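冷蔵庫の音が気になって眠れなくなったのは、引っ越して三日目の夜でした。ブーンという低い音に混じって、ときどき「ジッ」と短く鳴る。最初は虫かと思ったんです。でも耳を近づけていくと、どうやら犯人は冷蔵庫の横に差した充電用のACアダプターらしい。抜くと静かになる。差すとまた鳴る。しかも、スマホをつないで満充電に近づくほどよく鳴るんですよ。

普通の人ならここでアダプターを買い替えて終わりでしょう。私もそうするつもりでした。ところがその晩、布団の中で「なんで軽い負荷のときだけ鳴るんだろう」と考え始めてしまって、気がつけば朝の四時。学生時代、電気回路の単位を二回落とした人間が、です。

というわけで今回は、コイルやコンデンサーが「鳴く」話を書かせてください。半分は取材記、半分は自分の台所の話です。

まず話を聞きに行ったのが、小さな電源基板を設計しているClaeysという会社。名前のとおり、Bart Claeysさんがひとりで始めた会社で、いまは倉庫を改装した二階建ての建物に入っています。一階が試作、二階が机。階段がものすごく急で、帰りは手すりにしがみついて降りました。

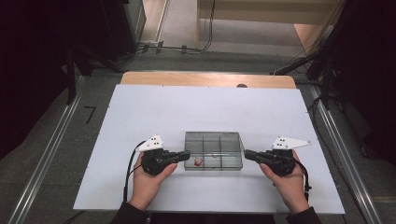
Zellport通信 特集「音のする電源」
2022年8月13日(土) 文=本誌編集部

Claeysさんは私がアダプターを鞄から出すなり、「あ、これ鳴くでしょう」と笑いました。まだ何も言っていないのに! なんでも、この手の安くて小さいものは、外側を見ただけで中のトランスの大きさがだいたい想像できるんだそうです。

「音が出るには、何かが動いてないといけない。だから鳴いている電源の中では、必ず何かが揺れてるんです」

言われてみれば当たり前なんですが、電源というと動かないものの代表みたいな顔をしているので、私にはちょっと新鮮でした。

揺れる部品の候補はだいたい二種類。ひとつはコイルやトランス。巻いた線に電流が流れると磁界ができて、線どうしが引き合ったり、芯になっている磁性体がほんのわずかに伸び縮みしたりします。電流が変わるたびに力も変わるので、ぶるぶる震える。もうひとつがセラミックコンデンサーで、こっちは電圧をかけると中の材料が歪みます。部品自体は米粒みたいに小さいのに、基板に半田でがっちり固定されているものだから、基板のほうがスピーカーの振動板になって音を広げてしまう。

じゃあ、なぜ電源はいつも鳴っていないのか。スイッチング電源というのは、その名のとおり中でスイッチをものすごい速さで入れたり切ったりしていて、その速さは人の耳に聞こえる範囲よりずっと上にあることがほとんどです。揺れてはいるけれど、聞こえない。犬なら聞こえるかもしれませんね、と私が言うと、Claeysさんは「コウモリでも無理なやつもあるよ」と言っていました。コウモリに負けたくない何かがあるらしい。

問題は、軽い負荷のときなんです。

満充電に近いスマホは、ほとんど電気を欲しがりません。それなのに律儀に同じ速さでスイッチを入れ切りしていると、スイッチを動かすこと自体に使う電力がもったいない。そこで制御用のICは、しばらく休んで、出力の電圧が少し下がってきたら何発かまとめてスイッチを打ち、また休む、という動きに切り替わります。バーストモードとか間欠動作とか呼ばれているものです。賢い。省エネとしてはまったく正しい。

ただ、この「何発か打っては休む」の繰り返しの間隔が、うっかり人の耳に聞こえる範囲まで降りてきてしまうことがある。一発一発は聞こえない速さでも、かたまりの繰り返しが毎秒600回なら、600ヘルツの揺れとして耳に届くわけです。600ヘルツといえば、ピアノの真ん中のドから一オクターブちょっと上、レとミ♭の間くらい。ばっちり聞こえます。しかも負荷がふらふら変われば間隔も変わるので、「ブー」ではなく「ジッ、ジジッ」になる。台所の虫の正体はこれでした。

ここまで聞いて私は、じゃあ間隔を聞こえないところまで上げればいいじゃないですか、と素人らしく言ってみました。するとClaeysさん、待ってましたとばかりに紙を引き寄せて、山がいくつも並んだ絵を描き始めたんです。

間隔を詰めれば、一回にまとめて打つ発数は減る。休みも減る。そうすると、せっかく稼いだ省エネの分が目減りする。反対にうんと間隔を広げて聞こえないほど低くしようとすると、今度は休んでいるあいだに出力の電圧がどんどん下がってしまうので、大きなコンデンサーを積まないといけない。大きいコンデンサーは高いし、場所を取る。小さくて安いアダプターには入らない。どこを引っ張っても別のどこかが縮む毛布みたいな話で、設計する人はその毛布を毎日引っ張っているわけです。

彼がいま力を入れているのがPalliaという小型の電源モジュールで、これは一発ごとの山の高さを低めに抑える方向で静かにしているそう。山が低ければコイルを叩く力も弱い。同じ間隔で叩いても、指先でそっと叩くのと拳で叩くのとでは音が違いますからね。試作は9番まであって、その途中の2番と3番が社内では有名なのだとか。

「2番は静かだったけど熱かった。3番は冷たかったけど歌った」

歌った、という言い方がいいなあと思ってメモしました。実際、負荷をゆっくり変えると音程がすーっと上がっていくんだそうです。一階の棚に3番がまだ残っているというので、ぜひ聞かせてくださいと頼みました。つまみをゆっくり回すと、蚊が遠くから近づいてくるような音がして、途中でふっと消える。消えたところで動作のモードが切り替わったんだと教えてもらいました。三回もやってもらいました。すみません、楽しくて。

音の探し方も教わりました。高いマイクがなくても、ストローを一本持っていればかなりのことがわかるそうです。片方の端を耳に、もう片方を部品の近くに持っていく。聴診器みたいなものですね。ただしこれは、触っても危なくない低い電圧の基板に限った話。コンセントにつながっている側の回路には絶対に近づけないでください、とここは声のトーンが急に変わりました。ACアダプターの中には、コンセントから抜いた後でも電気が残っている部品があります。読者のみなさん、家のアダプターを開けて確かめるのはやめましょう。私も開けていません。

もうひとつ面白かったのは、接着剤の話。鳴くコイルを樹脂で固めてしまうという方法は昔からあって、たしかに効くことも多い。でもClaeysさんはあまり好きじゃないみたいで、「固めると音の高さが変わるだけのことがあるんだよね」と渋い顔をしていました。低いブーンが高いキーンになって、かえって嫌われる。揺れるものには揺れやすい高さがあって、固めるとそれが上にずれるんですね。ギターの弦を張るのと同じ理屈です。

コンデンサーのほうは、置き方でけっこう変わるそうです。基板の表と裏の同じ場所に一つずつ置くと、お互いに基板を反対向きに曲げようとして打ち消し合う。あとは基板の端に寄せるとか、脇に細い溝を切って振動が伝わりにくくするとか。回路図にはひとつも出てこない工夫ばかりで、私はこういう話がいちばん好きです。回路図を見て「同じじゃん」と思った二つの製品が、片方は静かで片方はうるさい。学生のとき、先生がこの話から始めてくれていたら単位をひとつくらいは拾えたかもしれない(無理かな)。

そうそう、鳴いているアダプターは危ないのか、という質問も忘れずにしてきました。答えは「鳴っているだけなら、たいていは心配いらない」。ただ、前は静かだったのに急に鳴り始めた、触ると熱い、焦げたような匂いがする、というのは別の話で、そういうときはすぐに使うのをやめてほしいとのこと。コンデンサーが弱ってくると制御が落ち着かなくなって、それが音に出る場合があるそうです。うちのは買ったときから鳴っていたのかどうか、正直なところ覚えていません。前の家は大通り沿いで、冷蔵庫の音すら聞こえなかったので。

帰りの電車で、五月に組んだきり放ってあったキットのラジオのことを思い出しました。Drulereoという通販の店で買った、電池二本で動く小さいやつです。あれも音量を絞るとかすかにチーと鳴るんですよね。ずっと自分の半田付けが下手なせいだと思っていたんですが、電池の電圧を持ち上げる回路が入っているはずだから、もしかして同じことが起きているんじゃないか。

家に着いてすぐ、引き出しから出してストローを当ててみました。コイルだと思っていたら、音が大きいのはその隣の茶色いコンデンサーのほう。指で基板の端を軽く押さえると音が小さくなって、離すと戻る。押さえる、離す、押さえる、離す。夜中に何をやっているんだという感じですけど、これがもう楽しくて!

試しに、出力のところへ余っていた抵抗を一本つないで、わざと少しだけ余計に電気を使わせてみました。すると音がぴたっと止まりました。軽い負荷で休み休み動いていたのが、休まなくなったんでしょう。電池の減りは早くなるはずなので、解決策としては落第です。でも布団の中で考えていたことが、手元の基板で一応つじつまが合ったのはうれしかった。その勢いでClaeysさんにメールを送ったら、翌朝返事が来ていて、「抵抗は外して、コンデンサーの向きを九十度変えてみて」と一行だけ。

週末にやってみます。

問題のアダプターのほうは、まだ冷蔵庫の横に差さっています。買い替えの候補は二つまで絞ったのですが、どちらも商品ページには音のことが一言も書いてありません。寸法と重さと色は書いてあるのに。無負荷のときの消費電力まで書いてあるのに。せめて「静かな部屋では鳴ることがあります」くらい書いてくれたら、私みたいなのはむしろ喜んで買うんですけどね。

いまのところ、寝るときだけ抜いています。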